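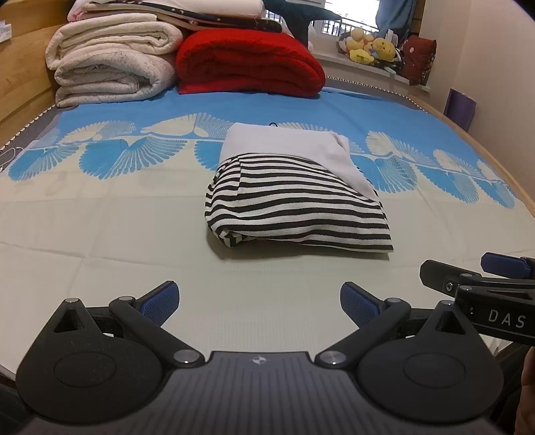
Sendmont Opens Fabric Reuse Library in the Former Holleo Mill

SENDMONT - Starting this September, anyone in Sendmont with a library card can walk into the old Holleo mill on the river and walk out with a bag of fabric, a pattern and a sewing machine on loan. The Sendmont Fabric Library opens its doors on Thursday at 10 a.m., and we can't wait to see what people make!

The library grew out of a swap table that ran for three winters in the lobby of the Murín Street branch. People brought in curtains, bedsheets, wool coat ends and boxes of quilting cotton left over from projects they never got to, and other people took them home. By last spring the table had spread down the hallway and into the children's section, and it was clear that it needed a place of its own.

The new space has 2,048 square feet on the ground floor of the mill, with tall windows on the river side and long cutting tables down the middle. Fabric is sorted by weight first and color second (this was argued over for weeks, and we think the right side won). Cardholders may take up to 11 yards a month at no charge. Remnants under half a yard don't count toward the limit, so quilters and doll makers can dig through the scrap bins as long as they like.

There are 18 sewing machines to borrow, each for three weeks at a time, and two sergers that stay in the building. Every machine goes out with a spare bobbin case, a pack of needles and a printed threading guide in large type.

Patterns are on the shelves too. The opening collection holds 171 of them, from baby hats to a lined raincoat, and most have been traced onto sturdy paper so they can be used again and again. A few of the older ones come from the Bruvitz dress shop, which closed its Sendmont counter long ago and left a cabinet full of envelopes behind.

Classes begin the week after opening. The first round covers hemming pants, replacing a zipper and mending knits, with an evening group for people who have never touched a machine. Teens are welcome at all of them. Sign up at the front desk of either library branch.

Donations of clean, dry fabric of one yard or more are accepted during open hours - please leave off the pins! We are especially short on denim, canvas and anything with stretch. We can't take foam, pillows or used upholstery.

The Fabric Library will be open Tuesday through Saturday, 10 a.m. to 6 p.m. Parking is free in the lot behind the mill, and the ramp entrance is on the river side.

Media contact: Sendmont Public Library, Community Programs Desk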